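# Teaching a Pair of Arms to Do My Laundry

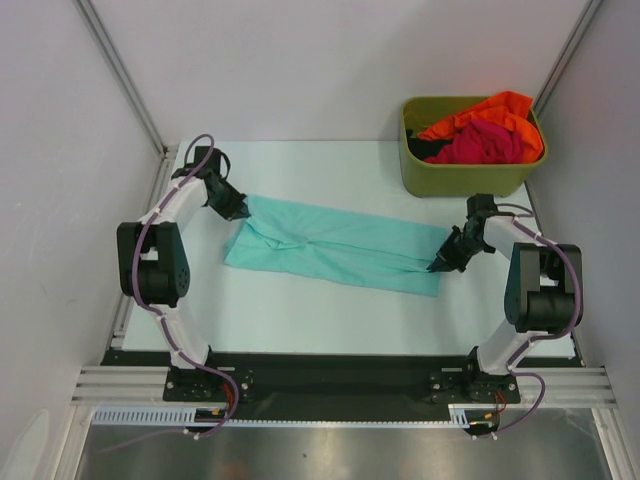 *Two grippers, one turquoise cloth, and the bin it has to end up competing with for my attention.*

I should say up front that I don't mind folding laundry. I put a podcast on, I get through it, fine. What I wanted was an excuse to build something with two arms, and laundry was the only job in my life that clearly needs two hands and doesn't involve knives.

So for most of last year I rented a bench at Haltmont, the shared workshop over by the old bus garage, and bolted things to other things. The rule at Haltmont is that you pay by the month and you take your sawdust home. Mine is a no-sawdust hobby, which made me popular with the guy-next-bench types and gave me a good corner spot (next to the heater, even!).

The first version was a mess. I had each arm on its own stand, clamped to the table, and every time one of them moved quickly the other one ended up a hair out of place. You wouldn't think a hair matters with a dish towel. It matters a lot. One arm would close on the corner, the other would close on air, and then they'd both lift very confidently and drop the whole thing.

Putting both arms on a single rail fixed that in an afternoon. I'd been tuning software for 5 weeks by then, so you can imagine how I felt. The rail sits on aluminum extrusion, the kind with the grooves, and if you're thinking of building anything at all I'd tell you to buy more of it than you need. I bought mine secondhand from Mosquera, a surplus place that sells it by the pound, and I've been back so often that they save me the short pieces.

The purple cables were a vanity purchase, I admit it. Black would have been cheaper. But when you have two arms crossing over a table all evening, it helps to be able to see at a glance where the cable is running, and the little white clips keep it close to the links so it doesn't snag. Before the clips I pulled a connector clean out in the middle of a run and spent the next hour convinced I'd killed a servo.

The code that runs it all is called Bronurard, a name I typed into a folder one night and never changed. It began as a list of positions: go here, close, lift, go there, let go. That works beautifully as long as the cloth lands in exactly the same place every time, and cloth has never once done that for me. Now I steer both arms by hand through the job, save the run, and let the thing learn from the pile of runs. I have 174 saved so far. A friend with more experience told me to come back when I had 500, and I'm trying not to think about it.

Flattening is the hard part. Folding is almost relaxing by comparison – once you have a decent rectangle you just bring one edge to the other. Getting to the rectangle is where the evenings go. Pull too gently and the creases stay. Pull too hard and a corner slips out of the fingers. A fold that runs on the diagonal is the worst of the lot, and I still do most of those by steering a lot slower than I'd like.

Money, because everyone asks: I set myself a limit of 40 dollars a week and mostly stuck to it, apart from the week I ordered the second set of grippers from Sutitz. Those have pointed fingertips, and they were worth skipping takeout for. My old ones were wide and flat and kept picking up two layers when I wanted one.

I keep a green bin of real clothes on the table, as a sort of promise. Orange, magenta, something black down the side. Sleeves are a whole other world, though, and I'm not going near them until the plain cloth goes well ten times in a row. My best streak is six. I'd like to have a T-shirt folded by September, and I've already picked out which one.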